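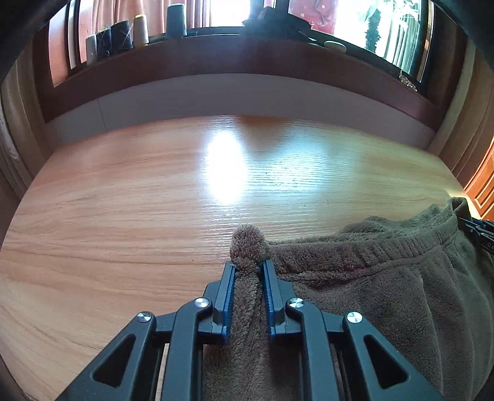

Finier Zullska acoustic preamp and DI

The Zullska is a single-channel preamp and DI for acoustic guitar, mandolin and bouzouki fitted with piezo or magnetic pickups. It takes an unbalanced instrument signal and delivers a balanced microphone-level output to the stage box, with a separate jack output for an on-stage amplifier or tuner. Muting the unit from the footswitch silences both main outputs and leaves the tuner feed live if the internal jumper is set to T.

The circuit was designed by Dace Žukauskas at the Nernesholm workshop. The input stage is discrete and the output is transformer coupled. There is no digital processing in the signal path.

Controls

Gain, low shelf, swept mid, high shelf, notch depth, notch frequency and master level, giving seven rotary controls in all. Polarity and ground lift are on recessed slide switches at the rear. The notch filter is out of circuit when its depth control is fully anticlockwise.

Power

A 9 V alkaline battery or an external regulated supply, centre negative. Battery life is some 25 hours in normal use. Inserting a plug in the input socket switches the unit on, so the instrument lead should be removed after the performance. Phantom power is blocked at the output and does not run the preamp.
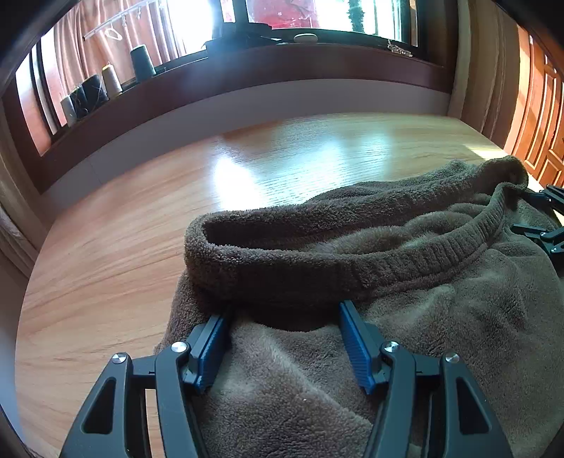
Specification

Input: 6.35 mm jack, unbalanced
Main output: XLR, balanced, pin 2 hot
Second output: 6.35 mm jack, unbalanced
Weight without battery: 676 g
Case: folded steel, powder coated
Finish: black or dark green

Setting up

Start with all tone controls at centre and the master at minimum. Play at performance level and raise the gain until the clip lamp flickers on hard strums, then turn back slightly. Set the monitor level before using the notch. If hum is present, try the ground lift first and check the supply second.
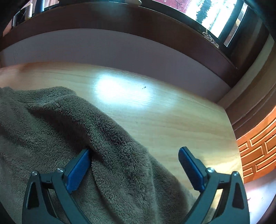

Folded grey-green towel, light wooden tabletop

Spares and service

Battery door, footswitch and knob set are available separately. Units made before September with the Butkienė output transformer use a different mounting bracket, and the transformer type should be stated when ordering. Service requests go to Mélanie Cormier at Finier, with the serial number from the base plate.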